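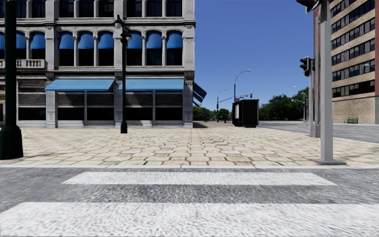 Ultach opens the order book for its Rirkdale delivery robots, with a planning pack for towns and a simulator licence included in the price

Hustamstead, March 2024. Ultach, the maker of small pavement delivery robots, announces today that councils, hospitals and shop associations can place orders for the Rirkdale, its second model. Together with the order book the company publishes a planning pack, which helps a buyer to calculate the whole cost of a fleet before any contract is signed. The main part of this pack is a simulator, in which the buyer can test a route on a computer first. One of the ready street corners in it has a crossing with broad white stripes, a stone-paved plaza and a dark green pole standing close to the crossing, and a buyer can use a corner of this kind to study how much free width a robot needs when it leaves the road and goes between the street furniture. Further corners can be built from the buyer's own street plans.

The company decided to prepare the pack after many conversations with customers of its first model, the Portela. Several of them told Ultach that the price of the robot was clear to them from the beginning, but the other costs were not. Charging points, spare batteries, staff training, insurance and small works on the kerbs were often paid from a different budget, and sometimes they were discovered only when the robots were already delivered.

"A customer should know in the first meeting what he will pay in the third year," said Úna Mac Suibhne, head of customer planning at Ultach. "Before, we sent a price list and we waited for questions. Now we sit down with the customer and his map, and we start from the routes. It can happen that after this work the customer orders fewer robots than he wanted. We accept this, because a robot which stands in the garage is not a good advertisement for us."

What the planning pack contains

The planning pack consists of a budget workbook, a route survey form and a licence for the simulator for 6 months. The workbook separates the costs which are paid once from those which come back every year. It also has a page for comparing purchase with rental, and the buyer can fill in his own rates for electricity and wages.

The simulator library has at present 137 street corners. The user can choose the corner, place one or more robots on it and change the time of day and the number of pedestrians. At the end the program gives a report with the travel time, the stops and the places where the robot had to wait or turn back. Ultach recommends that this report is attached to the internal request for funds, so the finance department can see where the figures come from.

The company wishes to underline that the simulator does not replace a visit to the place. Every order for more than three robots includes a walk along the planned routes with an Ultach engineer. Slopes, loose stones and the state of the kerbs are checked during this walk and written in the survey form.

Ordering and delivery

The Rirkdale can be bought or rented. Rental contracts are for three years and include maintenance, software updates and one change of batteries. For purchased robots the maintenance contract is separate and can be renewed each year. Owners of the Portela can give back their old robots and receive a reduction on the new ones; the amount depends on the age and condition of each robot.

Production takes place in the Ultach factory in Hustamstead, where the company plans to build about 400 robots in the first year. Orders are served in the sequence in which the signed contracts arrive. Public bodies which must follow a tender procedure can ask for the technical documents already now, without any obligation to buy.

The planning pack is free of charge for councils, hospitals and registered shop associations. Other companies can receive it for a fee, which is returned to them if they place an order.

About Ultach

Ultach designs and builds electric delivery robots for pavements and pedestrian areas. The company has its head office and its factory in Hustamstead. Its first model, the Portela, remains supported with spare parts and software updates.

Contact for press and for planning pack requests: Úna Mac Suibhne, Customer Planning, Ultach, Hustamstead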